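회사 > 이스투스비 소개 > 우리가 하는 일

읽는 시간 2분

이스투스비(Istusby)는 수건을 갭니다. 회사 소개서를 처음 쓸 때는 '섬유 케어 솔루션'이라는 말도 넣어 봤는데, 거래처에서 그래서 뭘 하는 회사냐고 전화가 와서 뺐습니다. 수건을 받아 빨고, 말리고, 펴고, 개서 돌려드립니다. 컵이나 통 같은 욕실 소품도 맡기시면 같이 정리합니다. 이 부분은 원래 계획에 없던 일인데, 한 번 해 드렸더니 계속 같이 옵니다.

시작은 콜로르베르그의 작은 여관 한 곳이었습니다. 지금은 에스브리지까지 합쳐 거래처가 11곳이고, 직원은 아홉 명입니다. 지난 8월에는 수건 2,524장이 저희 작업대를 지나갔습니다. 성수기치고 많은 숫자는 아니라고들 하시는데, 그런 말씀을 하시는 분들은 대개 수건을 개 본 적이 없습니다.

작업대에는 검은 천을 깝니다. 흰 수건에서 떨어진 보풀이 바로 보이라고 까는 것인데, 너무 잘 보여서 하루에 몇 번씩 천을 털게 됩니다. 수건은 먼저 평평하게 놓고 모서리부터 봅니다. 모서리가 말린 채로 접으면 다 접은 뒤에도 티가 나고, 손님은 몰라도 저희는 압니다. 손님도 가끔 아십니다.
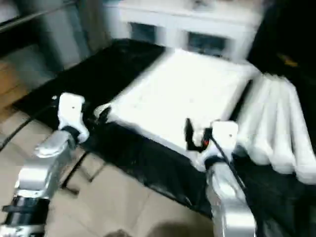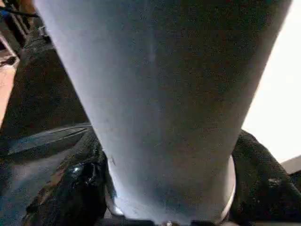

검은 천 위에 펼친 흰 수건(첫 번째), 아래로 갈수록 좁아지는 연한 청회색 물건(두 번째)

접는 방식은 가베르식이라고 부릅니다. 창업 초기에 거래하던 가베르 호텔에서 요구한 방식으로, 긴 쪽을 삼등분하고 다시 반을 접습니다. 호텔은 이듬해에 다른 업체로 옮겼고 접는 법만 남았습니다. 바꾸자는 의견이 해마다 나오지만 이미 선반 칸을 전부 그 폭에 맞춰 짜 놓았습니다.

소품은 수건 다음에 합니다. 밑동의 테두리에 때가 제일 잘 끼기 때문에 꼭 뒤집어서 확인하고, 표면에 원래 있던 흠집은 접수증에 적어 둡니다. 적어 두지 않았다가 길게 사과한 적이 있습니다.

저희가 못 하는 것도 적어 두겠습니다. 이불은 받지 않습니다. 당일 배송도 하지 않습니다. 향을 넣어 달라는 요청은 한 달간 시험해 봤고, 작업장 사람들이 모두 라벤더를 싫어하게 되어 그만두었습니다.

새로 거래를 시작하시려면 에스브리지 작업장으로 수건 한 장을 보내 주세요. 개서 돌려보내 드립니다. 마음에 드시면 나머지도 보내시면 됩니다. 방문은 오전 9시부터 가능하고, 628번 버스 종점에서 내려 오르막으로 올라오시면 됩니다.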